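# Bacs métalliques : les questions qu'on nous pose (et celles qu'on évite)

Page tenue par Fatima Okeke, atelier de Drencombe. Mise à jour le 1er novembre 2023.

**Mon bac a perdu sa peinture par endroits. Est-il fichu ?**

Non. Un bac en métal peint qui sert perd sa peinture, comme les gens perdent leurs cheveux, et il continue à contenir des choses. Grattez ce qui se soulève, poncez au grain 100, dépoussiérez. Si l'aspect vous chagrine, repeignez. Le bac, lui, n'a pas d'avis.

**Que peut-on ranger dans le même bac ?**

Ce qui sert au même endroit. Le gant de lavage peut voisiner avec la brosse et l'éponge. Il supporte mal les vis, qu'il avale une par une entre ses mèches et qu'il vous rend le jour où vous frottez une carrosserie. Chez Delteck, on a longtemps eu un bac « divers ». On l'a vidé en juillet et il contenait surtout d'autres petits bacs.

**Le plumeau en chenille, on le pose ou on le suspend ?**

On le suspend s'il est humide. S'il est sec, on le pose où l'on veut, ce que tout le monde fait de toute façon.
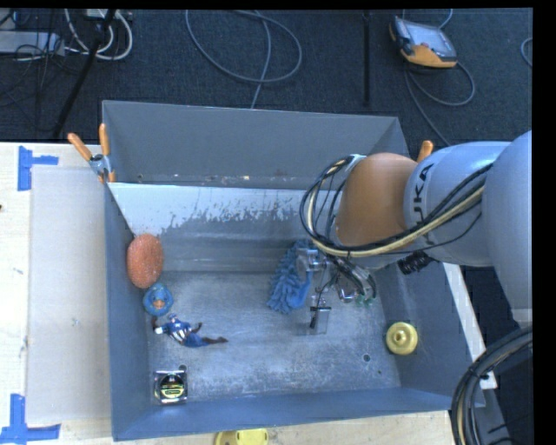
**À quelle fréquence faut-il vider le bac entièrement ?**

Deux fois par an suffisent pour un bac d'entretien courant. On sort tout, on passe un chiffon sur le fond, on remet ce qu'on a utilisé depuis la dernière fois. Le reste part dans un carton à la cave, où il attendra la fin des temps avec les autres cartons.

**Comment laver un gant en chenille microfibre ?**

À la main ou en machine à 30 degrés, sans adoucissant. L'adoucissant le rend délicieux au toucher et parfaitement incapable de retenir la poussière. Secouez-le dehors avant, et pas au-dessus du bac que vous venez de nettoyer. Je le précise parce que l'équipe de Dullville a insisté pour essayer.

**Les trous dans le fond, je les bouche ?**

Cela dépend de ce que vous versez dedans. Pour du rangement à sec, laissez-les : l'eau oubliée s'en va et la petite visserie aussi, hélas. Une pastille de caoutchouc règle la question. Évitez le chewing-gum (le bac 201 s'en souvient).

**Faut-il protéger la table ?**

Une table en bois clair sous un bac en métal finit rayée. Quatre patins de feutre, collés aux coins, coûtent moins cher qu'un ponçage. Soulevez le bac au lieu de le tirer, surtout s'il est plein.

**Le modèle Echevarría est-il encore disponible ?**

Il en reste 50 à Drencombe, en gris uniquement. Le bleu est épuisé. Pour le reste, écrivez à l'atelier en joignant les dimensions intérieures.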